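Search the help pages Go

Filed under: Bedding > Sheets > Making the bed

Sheets and Bed Making: Your Questions

We love these questions, so keep them coming! Ekua Adjei and Kyu-ri Baek answer most of the mail at Plandovero, and what follows is the stuff they get asked every week.

How often should I change my sheets?

Once a week suits most people. If you sleep hot, or the dog sleeps with you, go more often. If you're away half the week you can let it slide and your bed won't mind a bit.

Do I have to iron them?

No! Take them out of the dryer while they're still a tiny bit damp, give them a good snap, and put them straight on the bed. Pull the sides down firmly and the last of the creases will mostly relax overnight. Kyu-ri irons only the top 14 inches of the flat sheet, the part that folds back over the blanket, and we have all copied her.

How do I get a sheet smooth without walking around the bed ten times?

Start at the head. Line up the center crease with the middle of the mattress, tuck the top end in, then go to the foot and pull toward you with both hands flat. Do the sides last. Two trips around is plenty once you have the knack, and it's a really satisfying thing to get good at. 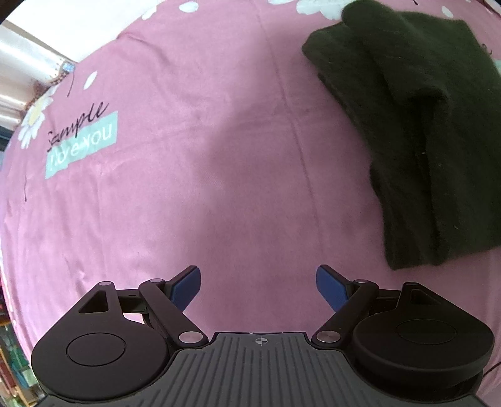
A pink sheet with a printed daisy pattern.

Will a colored sheet fade?

A little, over the years. Wash it in cool water with similar colors and keep it out of strong sun on the line. Pinks and reds should go through the first 2 washes by themselves — Oranuch Ruangrit wrote in to tell us about her husband's white work shirts, and we felt for her.

Is a higher thread count better?

Up to a point. Our Undel set is 500 and feels lovely and heavy, but plenty of us sleep on much lower counts in August and wouldn't trade. Feel the cloth if you can. Good long cotton at a modest count beats a big number every time.

My flat sheet keeps coming untucked at the bottom. Help!

Your sheet may be too short for the mattress. A twin flat sheet is usually 66 inches wide, which is fine across, but check the length against a deep mattress or a topper. After that, learn the hospital corner. Lift the side edge up onto the bed so it makes a triangle, tuck in what hangs down, then drop the triangle and tuck that too. It holds beautifully.

Can I mix sets?

Please do! A plain sheet with a patterned pillowcase looks great, and it's a good way to use up odd ones.

What about folding the fitted sheet?

That one got so long that it has its own page, with Abena Ankrah's method. Look under Folding.

Last updated: Saturday, August 18, 2018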